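Home > Student Work > Textiles and Community
Last updated: January 11, 2021

What Happens to a Coat After Winter
Project report by Sulastri Oei

My grandmother never threw a coat away in her life, and I suppose that is where this project really began, long before I had to hand in a topic. I wanted to find out how families in Lano, the town where I grew up, decide when warm clothes are finished, and where they go next.

I started in October by visiting the Ekel Street exchange, a wonderful, drafty hall where people bring what they no longer wear. The staff kindly let me read their logbook (I stayed until closing, twice!). It lists 2,445 items for the year, and 923 of them were outerwear.

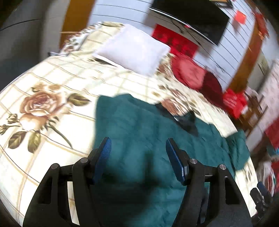
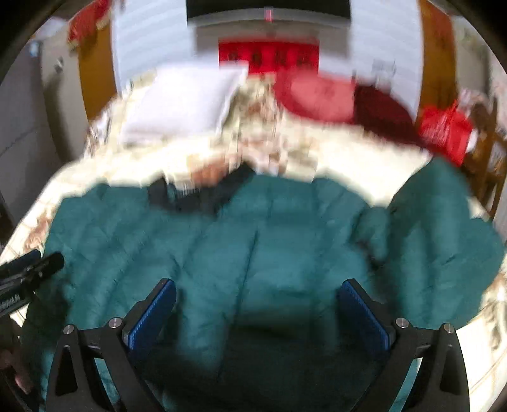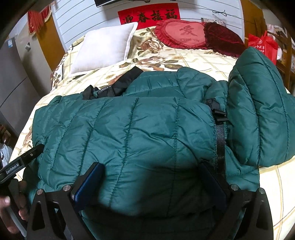
Most of the people I talked to gave clothes away when a child had outgrown them. Wearing out came second, and a broken zipper counted as worn out in nearly every home. This surprised me a little, as Pramon Repairs, two doors down from the exchange, will mend one the same week. I interviewed 10 households in all, and only three had ever been inside the shop.

I would love to go back next winter and ask the same families again, especially the ones who promised me they would try a repair first.

Filed under: Student Projects, Clothing, Reuse
Contact the department | Copyright 2021 | Back to top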